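Sunday, February 23, 2025

# The slow death of the kitchen table

Nobody in Grorville eats at a table any more. Bit strong, but go and look through the windows on Sowerby Street at six in the evening. Sofas. Trays. Laptops on knees. One house with a proper table and it had a bike leaning on it.

I grew up with one that took four people to shift. Homework, pastry, bills, rows, the cat. It had a burn at one end from a pan and a drawer that stuck every November when the damp came in. My mother sold it for 12 pounds to a man with a van. I still think about that.

## Where did they go

Smaller kitchens, mostly. The new flats by the canal have a breakfast bar and two stools and that's your lot. The second-hand shop at Todov used to keep a whole floor of tables. Now it's half a floor and the rest is mirrors. Good oak ones go for less than a decent office chair. Extending ones, less again, as the leaf has usually gone missing.

And work, of course. Lots of people went home with a laptop and the table turned into a desk and never turned back. Cables everywhere. Then a monitor. Then you're eating standing up by the sink.

## The ones who kept theirs

Not all gloom. I put a note in the Holine newsletter asking readers what they do at their table and the replies kept coming for weeks. Jigsaws, loads of jigsaws. Seed trays in spring. A model railway that has to come up for Christmas dinner. Dressmaking, with the pattern pinned out and nobody allowed to breathe near it. One couple play cards every night for matchsticks and she is 1468 up.

Hardly any of them mentioned food first. Took me a while to notice. The table is where the thing you're halfway through gets to stay out, and you eat round the edge of it.

A mat helps, several people said. Protects the wood, keeps the small bits in one place. Lidded boxes too, for whatever teh small bits are.
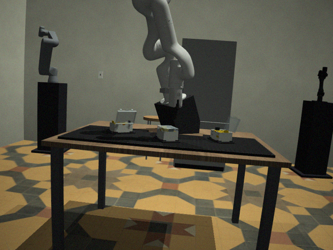
## Buying one now

Go old. You can get solid wood for under 500 if you're patient and have somebody with a van. Push down on a corner before you pay, if it rocks check the floor first, then the legs. Look underneath. Old glue is fine, fresh glue I'd walk away from.

Measure the doorway. I didnt. Ours spent two nights in the hall with a sheet over it and we climbed past to get to bed.

Round or square? Round is kinder on the hips in a narrow room. Square goes against a wall. We have a square one, seats six if two of them are children. There's a ring on it already from a mug and half a jigsaw at the far end, mostly sky.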